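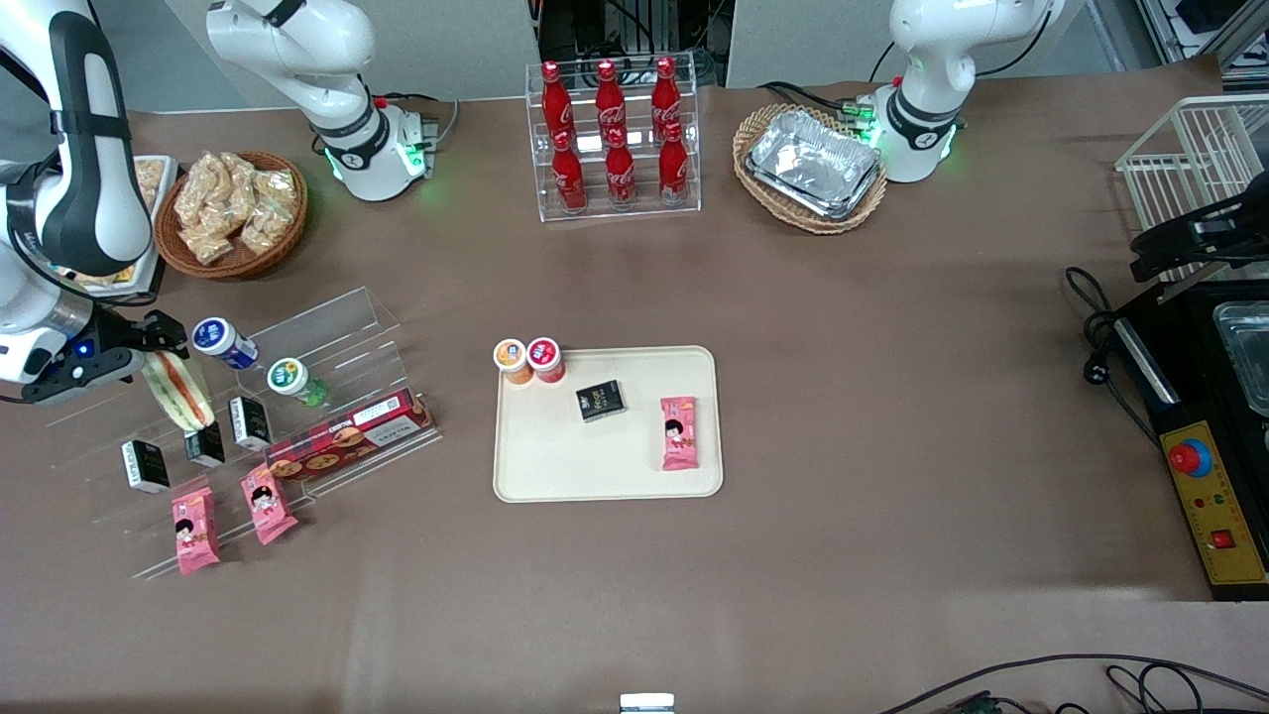
Setting out a snack table

A snack table for a party, a stall or the end of a long meeting is mostly a matter of height. Put everything flat on the cloth and people see the front row and miss the rest, and at the end of the evening you carry home eleven packets of the good biscuits. I have done this, and then I ate them.

Get some steps

Clear acrylic display steps are the best thing I have bought for the purpose. They weigh very little, they wipe clean, and you can see the goods through them. Mine came from a shop in Wakville that was closing down, which may say something about the demand. If you don't want to spend money, upturned loaf tins under a tea towel do nearly as well, provided small children are kept away from the corners of the towel.

Long boxes of biscuits go across a step, where they make a sort of wall. Small upright boxes can stand in a row with a finger's width between them, so that taking one doesn't knock over its neighbours. Soft packets won't stand up for anyone. Lay them on the lowest step at a slight angle and let them look relaxed.

Round cans

A round can on its side will roll, usually when you have turned your back. A blob of sticky putty underneath stops it. Remigiusz Wróbel swears by a folded beer mat, but he also lost a tin of peanuts behind a radiator in July and had to take the cover off to get it back. Stand your cans up if there's room.

Baskets

Wicker is good for anything wrapped. Individually wrapped bread snacks go in a round basket, and they look generous if you put a crumpled sheet of paper in the bottom first – this is cheating, and every bakery does it. Top the basket up when it's half empty. People are shy of taking the last few of anything, and will stand there admiring them until they go home.

Foil trays deserve a basket of their own. Stack them one inside the other and put them where guests arrive, as you would plates. If they stick together, twist the stack gently before you set it out. Pulling at the rims only bends them, and then nothing sits level.

Bottles

Glass bottles belong at the back, and a tiered rack keeps them from clinking about whenever the table is nudged. Two rows of three is plenty to have out at once. Keep the others in the fridge and bring them through as they're needed. Tie the bottle opener to the rack with string. I have bought 3 openers from Lyimo and could not tell you where any of them is now.

Sandwiches

Leave these until last. Wrapped triangles should go out cut side forward, so the filling shows and the vegetarians needn't turn over every one to find theirs. Don't pile them more than 2 deep or the bottom layer gets squashed into something nearer a biscuit.

The cloth

Plain brown paper off a roll is my choice over any tablecloth. It hides tea, it costs next to nothing and you can write prices or names on it in felt pen. Tape it under the table edge and not on top. For a do of around 100 people I lay two sheets, and when the first is past saving I take it off from the far end with the crumbs still inside. Have the bin bag open before you start.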